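Loureiro Track Bike Project
Progress report to the Durkell Fund, covering spring to August

When you agreed to pay for this we promised you a motorcycle that would go round the circuit at Brivberg under its own power by the end of summer. It has done so. It has also come back from Brivberg in a van, twice, and the rest of this report deals mostly with the gap between those two facts.

The engine is the good news. The twin we took on from the Lostavitz parts bin now starts on the button, pulls cleanly from low down and no longer empties its oil into the airbox under hard braking. The cure was a baffle in the sump, which we should have fitted in the first place and which cost less than the oil. We have run it for five full sessions since then and the bottom end looks healthy.

The chassis is slower going. Our first swingarm was stiff enough to hold up a bridge and gave the rider about as much feel as one. The second is lighter and lets the rear tyre talk, though at the exit of the long right-hander what it mostly says is rude. We have moved the pivot up by four millimetres and changed the linkage. Tyre wear is better and the lap times are better. The rider's language is unchanged. 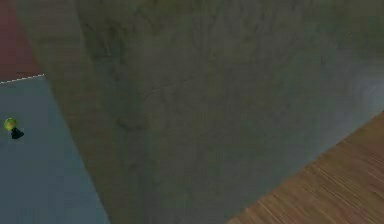 Your office wrote in July to ask why the brakes had been bought again when they were already in the first budget, and whether this was likely to become a habit. It will not. The first set came from a road bike and were perfectly good at road speeds. At the end of the Brivberg straight the lever came back to the bar, and the rider took a long look at a gravel trap. We bought the proper calipers that evening. The old ones have been sold and the money is back in the account.

Spending stands a little under plan, chiefly thanks to the fairing. We had put money aside for a new one and have so far managed with the old one, some tape and a good deal of filler. It will pass scrutineering. It will not win any prizes for looks, and we would ask you to stand well back if you bring guests.

Two jobs are behind. The wiring loom is still the temporary one, now in its second season of being temporary, and the quickshifter works upwards only. Both are down for the winter, along with the fuel tank, which is too wide for anyone with knees.

For the next period we ask for release of the second payment as agreed. It would cover the loom, a spare set of wheels and entry fees for five club rounds. We would like to finish four of them.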